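Soaking dried beans, yes or no?

Jilto
I quit soaking last December and my chili tastes better for it. Straight in the pot with salt, 378 posts of advice be darned. Anybody else?

Stan
Nope. Black beans, fine, but kidney beans need a night in water. I do 500 grams at a time in a light blue bowl and change the water before bed. 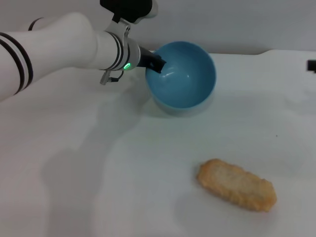
Hareo
Do you guys salt the soak? I started doing that and the skins quit splitting — huge difference! My bowl lives on the counter from 9 at night until I get home from work.

Jilto
Salt, sure, but a whole night? Mine were done in under three hours, no soak.

Stan
Three hours of gas though. And how old were your beans? The ones from the Pletirstead co-op are like gravel.

Hareo
Oh, those are terrible lol. Try the bulk bins, they sell out quick.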